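Werkgate Household Goods Exchange
Minutes of the ordinary meeting, September 2024

Present: Sieglinde Kramer (chair), Timo Steinbach (minutes), Baltasar Iturra, Aušra Pētersons, Erasto Obura
Apologies: Gwilliam branch

1. Minutes of the previous meeting
Approved with one correction: the Orkside delivery comprised 18 boxes.

2. Sorting of small items
The chair reported on the table used for sorting mixed small goods before shelving. The white cloth with the black grid remains in use. Kitchen items, stationery and packaged food continue to arrive in the same boxes, and it was noted that a sponge, a bottle with a red cap, a snack package and a clear container of what appeared to be paper clips had shared the table.

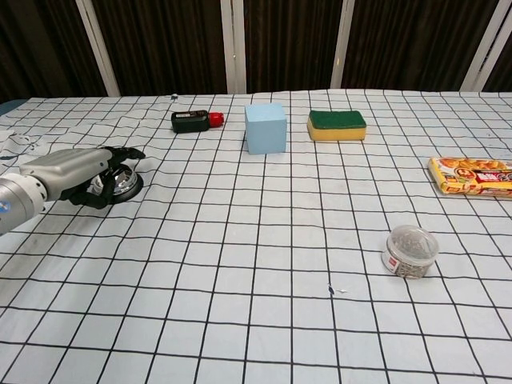 Baltasar Iturra objected that food should not be laid out with cleaning articles at all, even for a few minutes, and asked that snack packages go directly to the pantry shelf. Erasto Obura supported this but wished bottles to be treated in the same way until their labels had been read.

Resolved: food is to be separated when a box is opened. Bottles are to be set aside — standing, where their shape allows — and their labels checked before shelving. Carried, two abstentions.

3. Small containers
Clear containers with lids are to be kept for stationery. Aušra Pētersons will prepare labels in large print. Expenditure of up to $55 was approved for this purpose.

4. Table cloth
The cloth was discussed at some length. It wrinkles toward the far edge and along the left side, where the blue padded edge of the table shows. Round articles were considered a particular difficulty on an uneven surface. 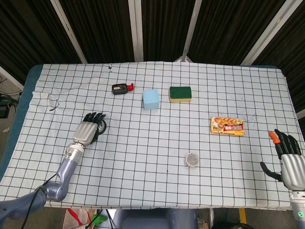 Reading time: 2 min

Timo Steinbach proposed clips along the sides. The chair preferred a heavier cloth of the same pattern, as the grid helps in keeping items apart. The matter was deferred to November, pending a price from Drerkemberg.

5. Other business
The request from Orkside for spare shelving was received and noted. No action was taken.

The meeting closed following item 5.

Shares: 2 | Comments: 0

Related items
Shelving request from Orkside
Guidelines for donated kitchen goods
Minutes archive

Contact the office | © Werkgate Household Goods Exchange | Back to top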